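3.2 The table and what people leave on it

I should say up front that I never planned to write a whole section about a tablecloth. My first idea was to look only at the objects (who puts what where, and how long it stays there), and the table was just going to be the thing underneath. But when I went back through my notes from June, the cloth kept coming up, and so did the back edge of the table, so I've given them their own space.

Ní Chonaill has a nice phrase for the strip of a shared table that is farthest from where people sit or stand. She calls it the "parking row," and I've borrowed it all through this paper. Things in the parking row aren't put away, but they aren't in use either. A drink goes there when you need your elbows. A snack bag goes there when you might want it later (or when you don't feel like walking to the trash!). At the Hornholm room the row tends to be a real mix, as in Figure 4: a drink bottle with some orange liquid left in it, a crumpled snack bag, a toothpaste box on its side, a black mesh cup, and a bright blue ball in front of the cup.

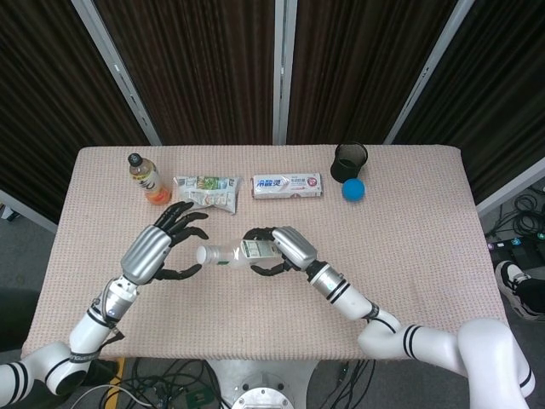
Figure 4. Small objects toward the back of the cloth-covered table, Hornholm room. The box is marked 冷酸灵. Dark pleated panels stand behind.

What I like about this kind of row is how little the things have to do with each other. You would never find toothpaste and a snack bag on the same shelf at home, or at least I wouldn't, but on a shared table they sit side by side and people seem fine with it. I asked Theda Kasten about this when she was helping me sort the notes, and her view was that the row works like a hallway: everything in it is on the way to somewhere else. I think that's mostly right, though some things are on their way for a very long time.

Over the whole study I logged 548 objects on tables in two rooms, Hornholm and Sornasus. Food packaging stayed the shortest time and containers stayed the longest. Open cups are a special case, and I go back to them in Section 4. People rarely moved a cup once it had found a spot, and other things got placed by it, or in it.

Now, the cloth. Both rooms had bare tables before the study, and I added cloths in June, mainly to cut down on noise. I had figured a soft surface would make no difference to where things ended up. Well, it did! Round objects stayed put more often, and people started straightening the cloth before they sat down, which meant up to 10 objects got lifted and set back in one go. Most were set back farther from the front edge than before, so the row at the back filled up faster. Cunditz reports the same drift for kitchen tables with placemats, but over a longer period and in family homes, so I'd be careful about lining the two up too closely.

One last point on method. I logged an object's place by its base, and for bags lying flat I used the middle of the bag. That was fine for everything except 11 items that hung over a table edge, and I left those out of the counts in Table 2.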